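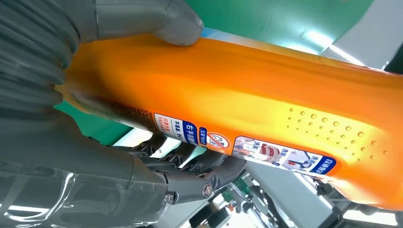

Fig. 1. Flacon en plastique orange.

Stornuvby : relevé d'étiquettes de produits ménagers
Fiche du jeu de données

Version 2, 15 juillet 2023
Responsable : Thirumalai Chacko

Objet

Stornuvby rassemble des transcriptions d'étiquettes de produits d'entretien vendus au détail : lessives liquides, dégraissants, détartrants, liquides vaisselle, nettoyants pour sols. Le jeu sert à l'étude du vocabulaire des consignes de dosage et des mentions de sécurité en français. Il ne contient que du texte et des champs tabulaires.

Contenu

Fichier principal : etiquettes.csv, 2969 lignes, une par étiquette relevée.
Fichier secondaire : consignes.csv, 2167 lignes, une par étiquette comportant au moins une consigne de dosage exploitable.
La jointure se fait sur le champ id_etiquette. Les étiquettes absentes du second fichier n'ont pas de dosage imprimé, ou un dosage renvoyant à une notice séparée que nous n'avons pas dépouillée.

Champs de etiquettes.csv

id_etiquette : identifiant stable entre versions.
categorie : valeur prise dans la liste fermée de categories.txt.
volume_ml : contenance nominale, entier. Vide pour les poudres et les tablettes.
texte_recto, texte_verso : transcription brute, sauts de ligne remplacés par une barre verticale.
mentions_danger : codes H séparés par des points-virgules, dans l'ordre de l'étiquette.
langue_principale : code à deux lettres. Une étiquette multilingue reçoit la langue du bloc le plus haut.
releveur : code du releveur, sans lien avec une identité.

Champs de consignes.csv

id_etiquette : clé de jointure.
dose_min, dose_max : en millilitres. Les deux valeurs sont égales si l'étiquette donne une dose unique.
unite_origine : bouchon, cuillère, ml, pression, autre.
conversion : « imprimee » si l'équivalence figure sur l'étiquette, « deduite » dans les autres cas.
support : volume d'eau ou surface de référence, texte libre.

Méthode de relevé

La saisie est manuelle, à partir de l'emballage. Chaque étiquette est transcrite par deux releveurs travaillant séparément, puis les versions sont comparées avec l'outil Kobzar. Les divergences de ponctuation sont résolues automatiquement selon regles_ponctuation.txt. Les autres passent en relecture et la décision est consignée dans le journal.

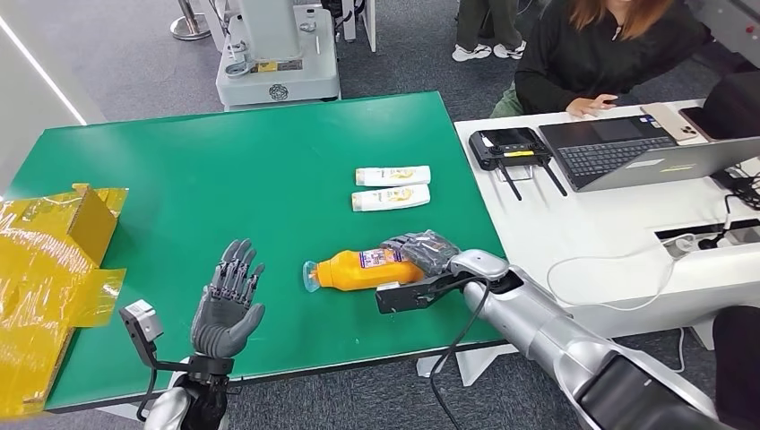 Les abréviations ne sont pas développées. Les fautes d'impression sont conservées et signalées par [sic]. Les pictogrammes de danger ne sont pas transcrits, seules les mentions textuelles associées le sont. Un passage illisible est noté [ill.], sans reconstitution.

Écarts depuis la version 1

Le sous-ensemble Flirdale a été intégré au fichier principal ; son dossier séparé disparaît.
Le champ « marque » est supprimé.
L'unité « dose », trop ambiguë, est reversée dans « autre ».
Les espaces insécables sont normalisées en U+00A0. Les scripts qui découpaient sur U+202F sont à reprendre.

Limites connues

Les lessives liquides sont surreprésentées. Les produits professionnels en bidon sont presque absents. Les conversions déduites depuis un bouchon supposent un remplissage jusqu'au trait supérieur, alors que plusieurs étiquettes désignent un trait intermédiaire ; filtrer sur conversion = imprimee pour tout calcul portant sur les quantités. Le champ support n'est pas harmonisé : « 5 L », « 5 litres » et « un seau » y coexistent.

Les transcriptions ne remplacent ni l'étiquette en vigueur ni la fiche de données de sécurité du fabricant.

Chargement

Encodage UTF-8 sans BOM, séparateur virgule, guillemets doubles. Lire id_etiquette comme une chaîne, faute de quoi les zéros initiaux sont perdus. Le script colton_verif.py contrôle l'unicité des clés et la validité des catégories ; il renvoie un code non nul à la première erreur.

Corrections

Indiquer id_etiquette, le champ concerné, la valeur actuelle et la valeur proposée. Les corrections acceptées paraissent dans la version suivante, sans modification rétroactive des fichiers publiés.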